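Nimano wants $500 for a countertop box that "tracks your household's energy habits." I've read the whole product page twice and I still can't find the part where it saves anybody any energy.

2/ The pitch leans hard on standby power. Unplug your vampires, watch the bill drop, etc. I tried the unplugging part for a month, no box required. December bill came in $4 lower. It was also a mild December, so who knows.
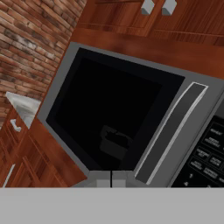
Microwave. Big dark door, long handle, usual suspect.

3/ Every one of these articles goes after the microwave clock. Sure, it draws a little power all day. So does the router, and I don't see anyone telling you to unplug that.

4/ Aba Gyamfi asked me where the real money goes. Hot water and heating, same as it was for our parents. Pull your own bills for a cold month and a warm month and put them side by side. Boring, free, takes ten minutes.
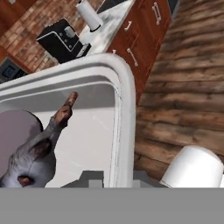 5/ Which brings me to Kirnell, who say their app "cuts hot water waste" by sending you a notification. I have run a tap for too long with my phone buzzing in my pocket. The phone did not turn it off.

6/ Rozália Slanina pointed out that Kirnell's savings chart has no numbers on the left side. She's right. It's a line going down. Down from what?

7/ I wrote to both companies asking for test data. Kirnell sent a coupon. Nimano sent a link to the same product page.

8/ If you own the Nimano box and have bills from before and after, same house, same number of people, send them over. I'll post them even if they make me look dumb.

9/ And no, "it made me more aware" isn't a number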